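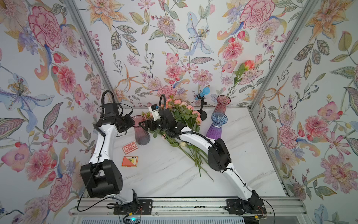
The Whitlock V3 stem is back in stock! I've had one on my own bike since February and I like it a lot (maybe too much, ask Rochelle Brannigan at the Jultcombe trails, she's heard all of it by now).

This run comes from Gerano. It's 50 mm reach, top load, and the clamp has been reshaped so the bolts don't sit proud and chew up your knees anymore.

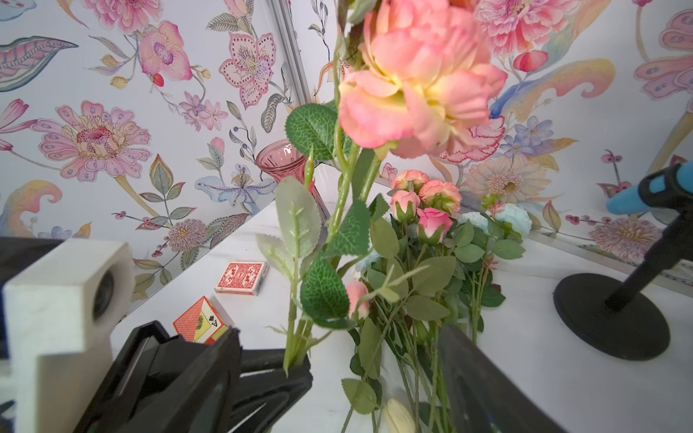
I went with black and raw for the colors, and I'm still deciding on a purple. The old bolts were a bit soft, so there's a fresh set in the box plus one spare. Please use a torque wrench, I've seen what happens with the long end of an Allen key!

Price is 84 dollars. My next batch ships out of India in spring, and if raw sells out before then you'll have to wait with the rest of us. Email me if you want one put aside. 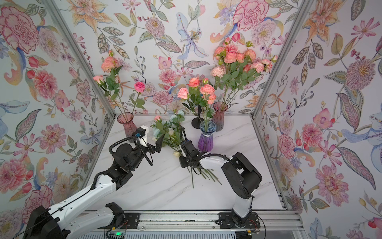 Roses and carnations in glass vases, floral wallpaper behind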